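Millo hand-held gripper and its practice handbook: a review after one season of use

I bought the Millo set for our small training room in Teltbridge, where we teach people to record kitchen tasks for robots. The seller is Gautier. The set comes with the gripper, a case, spare pads and a printed handbook of 112 pages. Many reviews speak only of the gripper, so I will speak mostly of the handbook, which was for me the bigger reason to buy.

The handbook is divided in 3 parts: before the recording, during the recording, and care of the tool. The first part is the best. It asks that you write down the start position of every object, that the fingers are fully open at the beginning, and that the space where the first grasp will happen stays clear. These are simple rules, but before we had them every person worked in his own way, and the recordings could not be compared.

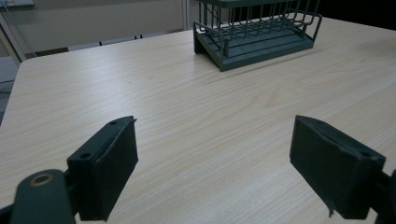
The rule I value most is the one about the start of each take. The handbook calls it the quiet start: hold the gripper still over the table, count two seconds, and only then move. My colleague Mudassar Awan found it too strict in the beginning, and now he corrects me when I forget it. A dish rack is a good object to practise on, as the thin wires stand close together and punish a hurried hand. With the fingers wide apart and only bare tabletop between them, you also have a moment to look at the pads, and a small strip coming away at the bottom of one pad, as on the right finger, is easy to notice. The handbook says to change a pad when its edge lifts, and to note the change in the log.

The second part is weaker. It says a lot about speed and very little about light. A shiny table gives a bright patch, and I would like a clear rule for this — how much is acceptable, and who decides. The older Grillero guide, which we used before, had a short page on it, and I still keep that page on our wall.

The third part is correct but dry. The table of screws is printed too small for my eyes.

The price was 99 pounds, with the handbook included. For a group of beginners I find it fair. If you work alone and already have good habits, you may not need it. I give four stars out of five, and I would give the last one for a page about light.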